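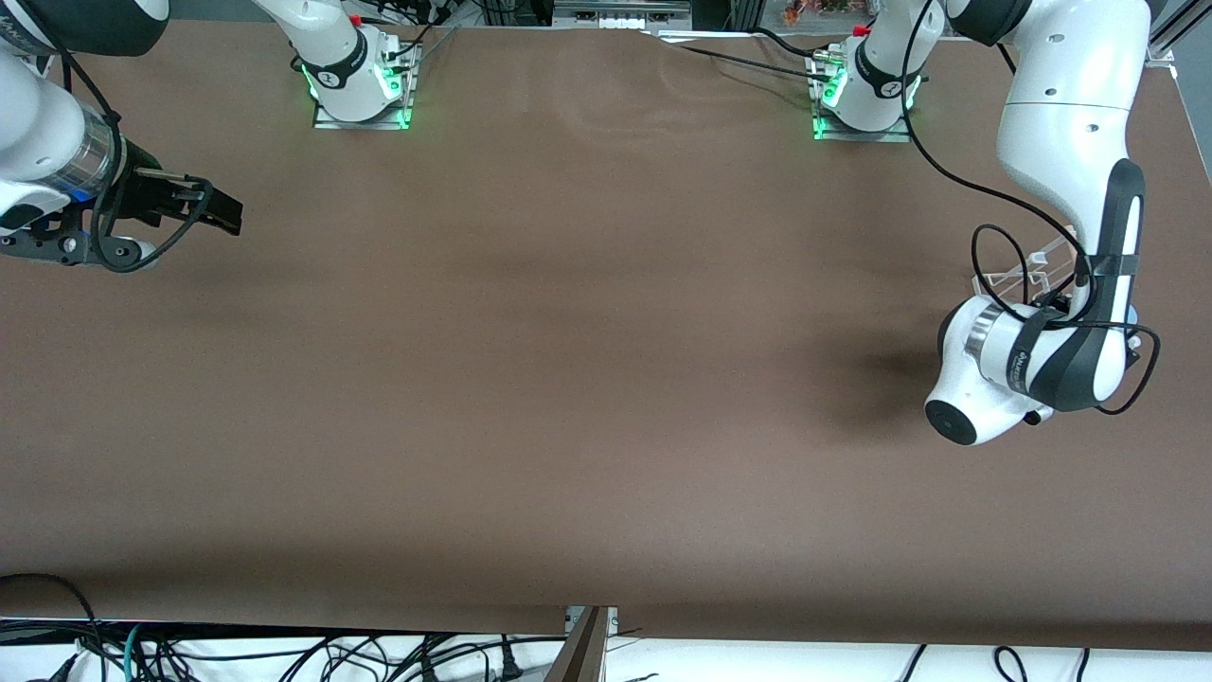 Stelano long table with Brulel top, brown: review

Nuria Olmedo
Jul 12, 2026

Price paid: $599, plus delivery
Bought from: Arroyo, Stevivside
Colour: brown, matte
Time in use: 11 weeks

The Stelano is a long worktable sold flat-packed, with a brown covering already fixed to the top. It comes in one length and three colours. I bought the brown one to replace a pair of old office desks that had been pushed together and never sat level. The join between them caught everything. I wanted one continuous surface, matte, dark enough to hide ordinary wear, and I didn't want to pay for a proper trade bench.

I paid full price. Arroyo's floor model was the grey, so I ordered the brown from a sample chip about the size of a playing card.

Delivery and unpacking

It came in 2 cartons on separate days. The top arrived first and the frame turned up the following week, which I was told is normal when the stock is split between warehouses. If you're clearing a room for it, ask for both cartons to be held and sent together. The store will do this but you have to ring.

The top carton is awkward. Two people can carry it along a straight hallway without trouble, but turning it through a doorway took a few goes and a small chip out of our door frame. Measure your tightest corner before you order, including the height, as we ended up standing it on its end to get around.

Packing was decent. Foam on the corners, card sleeves on the long edges and a sheet of film over the covering. The film left a faint tackiness that came off with warm water and a bit of dish soap. One corner of the carton was crushed, but the top inside was fine.

Assembly

The instructions are a folded sheet with drawings and very few words. Allow an afternoon. The legs bolt to the long rails, the rails bolt to the cross members and the top is then lowered onto the frame and fastened from underneath.

A few things I'd do differently:

Leave every bolt finger-tight until the whole frame is standing. The sheet shows them being tightened as you go. I followed it, and then couldn't get the last cross member to line up and had to loosen the lot.

Put the frame where it's going to live before the top goes on. Once assembled, the table can be shuffled along the floor but it isn't something you'll want to lift.

Use your own hex key. The one in the bag is soft and started to round off before I was finished.

Do the levelling feet last, with the top on, and check along the length as well as across. Our floor falls away towards one wall and the feet had enough travel to deal with it, though only just.

The fixing holes under the top were all in the right place. That sounds like a low bar, but the last flat-pack table I put together needed a drill.

The surface

This is the part most people will be buying it for, so I'll spend the most time on it.

Brulel is the name Stelano gives its covering. It's matte brown, without any pattern printed on it, and the colour is even from one end to the other. On the sample chip it looked a little warmer than it does across a full table. At full size it reads as a plain mid brown and doesn't draw much attention to itself, which suits me.

The matte finish is very good. The old desks were shiny, and under overhead lights I was forever moving my head to get the glare off whatever I was looking at. I don't do that any more. There's a soft sheen if you get right down to table height and look towards a window, but from a chair or standing up I don't notice it.

It has a slight grip under the hand. Paper stays where it's put. A pencil will still roll if it's given a push, but it won't wander off by itself. Cables also stay more or less where you lay them. We have quite a few trailing across the back, loose on the surface, and on the old desks they used to creep and drop behind. They've left no marks so far.

Scratches are a mixed result. Dragging a cardboard box across it does nothing. Dragging a metal toolbox across it left a pale line as long as my finger, which faded a bit when I rubbed it with a damp cloth but is still there if you know where to look. I wouldn't cut on it. Stelano's care card says not to, and I tried a light pass with a craft knife in a back corner to see what would happen. It cut. Use a mat.

Heat I can only partly answer. A mug of tea straight off the boil left no ring. I haven't put anything hotter down and the care card says to use a trivet for pans.

Cleaning

Dust shows up on the brown more than I expected. Pale crumbs and paper dust are the worst of it. A dry cloth pushes them around without picking much up, so I've gone over to a barely damp microfibre cloth, wiped along the length and then left to dry. It takes a minute or so.

Greasy fingerprints don't show much when fresh, but they build up along the front edge where people lean. Dish soap gets them off. Spray cleaner also got them off but left a slightly glossier patch that took a few days of normal wiping to even out, so I've stopped using it.

I spilled coffee on it in the first week and left it for most of a morning without noticing. It wiped up. A drop of permanent marker didn't, and there's now a grey dot that I've decided to live with. Methylated spirits is listed as a no on the care card.

Size and depth

The top is 80 cm deep. For sitting at and working it's fine. If you keep things along the back, as we do, you'll lose some of that depth, and I'd have taken a slightly deeper version if one had been offered. You can still reach the back edge from the front without climbing on anything, so there's a limit to how much deeper I'd really want.

The length is the reason to buy it. Having no join makes a bigger difference than I thought it would. Large sheets lie flat. You can slide something from one end to the other without lifting it over a ridge. When two of us are working at it, neither gets stuck at the crack.

Check the length against your wall before ordering, and leave a gap behind the table if you've got plugs there. We pushed ours hard up against the skirting at first and had to drag it out again to reach the power point.

Strength and movement

The maker's load rating is on a sticker underneath and I'll leave you to look it up for the version you're buying, as the figure in the online listing didn't match the one on my sticker. I asked Arroyo about this and was told to go by the sticker.

With the feet levelled and the bolts tight it's steady across its depth. Along its length there was a small sway when I leaned on one end with my hip. Retightening all the frame bolts after a fortnight got rid of most of it. I'd call that a necessary job. Put it in your calendar, because the bolts do settle, and mine took nearly a quarter turn each.

The top doesn't sag in the middle that I can see. I put a straight edge along it when it was new and again last week and couldn't find a difference.

Cable handling

There isn't any. No holes, no tray and no clips. For the money I think a simple tray under the back rail should have been included. Stelano sells one separately and it was out of stock when I ordered. The website now says September.

I've got adhesive hooks on the underside as a stopgap. They hold on the frame but not on the underside of the top, which has a slightly dusty finish. Wiping it first helped a little. For now most of our cables still run along the top at the back, and that's a mess I'd like to fix.

Drilling your own hole through the top voids the warranty. I haven't done it.

Smell

There was a mild plasticky smell for the first few days, stronger with the afternoon sun on it. We kept a window open. By the end of the second week I couldn't smell it.

Things I liked

One unbroken surface, end to end
Proper matte finish with very little glare
Holes lined up, no drilling
Enough adjustment in the feet for a poor floor
Paper and cables stay put

Things I didn't

Split delivery
Bolts need retightening early on
Marks from metal and permanent marker
Nothing at all for cables
Dust on the brown, if that bothers you

Compared with the alternatives

I looked at the next table down in the same range, which has the same frame and a plain white top. It's cheaper and probably easier to keep looking clean, but the floor model had a noticeable shine and I'd had enough of that. I also looked at putting a desk mat over the old desks. The longest I could find would have needed a join, and I'd have been back where I started.

A second-hand bench would be stronger for the same money if you have a way of getting it home. I don't have a ute and the ones I found were all a long drive from Stevivside.

Would I buy it again

Yes, in the same colour, though I'd wait until the tray was back in stock and order the lot in one go. If you mostly do rough work with metal tools, get something with a harder top. For general use on a table that has to carry a fair bit and not reflect the ceiling lights, it's been worth the $599.

Rating: four out of five

Update on the spare parts: I was one levelling foot short in the bag and used an old one in the meantime. Arroyo posted a replacement, which arrived in a padded envelope on Friday and fits.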